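Mirnby (garment)

The Mirnby is a knee-length wrap skirt with a wide waistband and one deep pocket, worn mostly over leggings or thick tights in the colder half of the year.

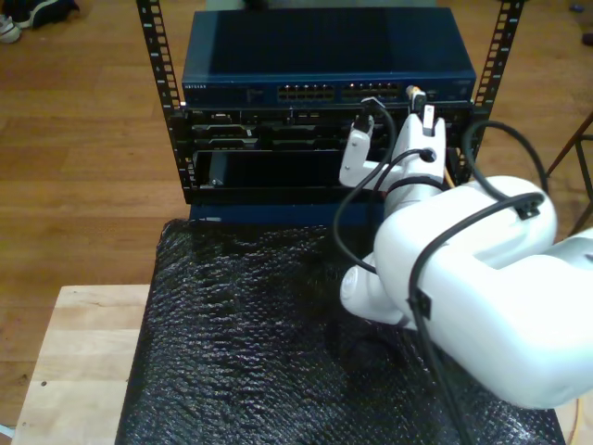 White two-fingered gripper holding a small connector at an equipment rack.

The name is used both for the original skirt, sold by the small clothing firm Farell, and more loosely for any skirt cut to the same plan, and people who are fond of them will happily call a home-made one a Mirnby without a second thought. It fastens at the left hip with two buttons and an inside tie, and the front panel laps a good way over the one beneath, so that the wearer can sit, climb stairs or ride a bicycle without holding it shut.

Origins

The skirt was drawn up by Sze-wing Tse, a pattern cutter who had spent much of her working life on school uniforms and was, by her own cheerful account, thoroughly tired of pleats. She wanted something she could put on over her leggings for the walk to work and take off again at her desk, and the earliest version was cut from the good parts of an old wool blanket. Friends asked for their own, then friends of friends, and after a winter of sewing at the kitchen table she took the pattern to Farell, who were then best known for aprons and work smocks.

Farell made a first run of 102 skirts in charcoal wool and sold them from the stockroom door in October. A second run of 1,264 came the following autumn, this time in four colours (charcoal, moss, rust and a rather lovely dark plum that has never been repeated, to the lasting regret of a good many customers). "Mirnby" was the name of the lane where Tse lived at the time, and it had been pencilled on the pattern envelope so that it would find its way back to her.

Design

The classic Mirnby is made in three pieces, two fronts and a back, with the grain running straight down the middle of each. The waistband is 45 centimetres longer than the waist it is meant to fit, and this generous overlap is the thing most often skimped on in cheaper copies, which tend to gape at the knee in any sort of wind. The lining stops short of the hem. Tse held that a full lining clung to tights and rode up, and anybody who has walked a mile in a clinging skirt will probably feel some sympathy with her.

The pocket sits on the right and is deep enough for a paperback. Early skirts had it set into the side seam, where it sagged when full; from the third run onwards it was moved to the front and stitched down on all sides but the top.

Variants

The Jolta is a shorter version in quilted cotton, brought out for cyclists and dog walkers, with press studs in place of buttons. It is lighter and dries more quickly, though it lacks the swing of the wool.

The Fontes is full length and was made with Simone Rangel, a dressmaker who had been adapting the skirt for taller customers on her own account. It has a second tie at mid-thigh and a small vent at the back. Rangel also worked out the extended size range, grading the waistband and the hip separately so that the overlap stays in proportion in the larger sizes, and her method was later taken back into the ordinary Mirnby as well.

A lined denim version was sold for one season and quietly dropped.

Reception

The skirt was slow to be noticed outside its own small following. The clothing writer Ivan Holovko gave it a long and affectionate column on Jul 31, 2021, calling it "a blanket that has learned some manners", and the autumn run of 1,351 that followed had sold out before the weather had properly turned. Benedito Honorato was less taken with it, finding the buttons too small for gloved fingers, and larger ones were fitted the next year.

Care

Wool Mirnbys are washed by hand in cool water and dried flat, with the tie tucked inside. The Jolta can go in the machine on a gentle wash with the studs done up.

See also

Wrap skirt
Kilt
Leggings
Pinafore dress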